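Week 6 handout: Repair, reuse and the "green" office
Course reader, Beltthorpe evening programme
Notes by Joonas Valtonen

Last week we read two company reports on what happens to old office equipment. Both use the word "circular" on nearly every page. Neither says what was thrown away. Keep that in mind for the reading below. 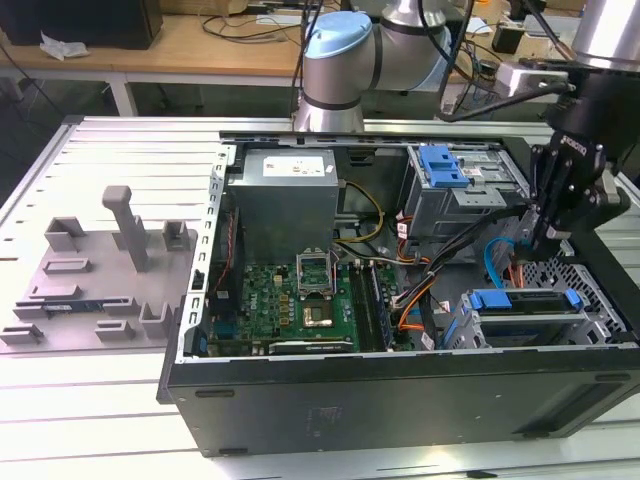
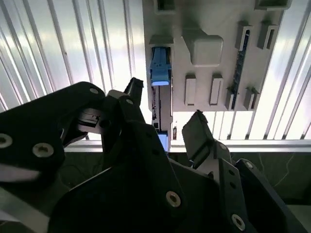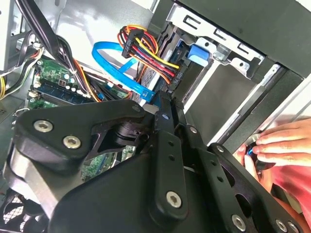
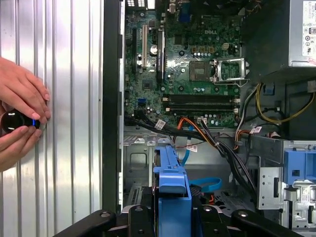

1. What counts as "reused"?
The Zurkovley report claims that 800 machines were "given a second life". Read the small print. A machine enters that figure when it leaves the building on a lorry, so the claim covers collection and very little else. Of those 800, 400 went to a dealer who publishes no records at all. They may be on desks somewhere. They may be in a skip.

2. The age argument
Danzer says that new models use less power, so early replacement is kind to the planet. Perhaps. The saving is worked out for a machine left on all day, and the cost of making the new one is missing from the sum. I asked for the working in April and was sent a brochure.

3. Surveys
Jirkulance found that 70 per cent of staff "support repair". Support is cheap — the same survey shows 45 per cent would wait more than a day for one. Ask who wrote the questions, and who paid.

Terms to know: service life, resale, scrap value, rebound effect.

For next time
Read chapter 4, skipping the boxed case studies (they were supplied by the firms). Bring one reuse claim from a shop, council or employer, and write a page on what it would take to check it. A claim that can't be checked is fine, but say why.

Late work goes in the tray by the office door.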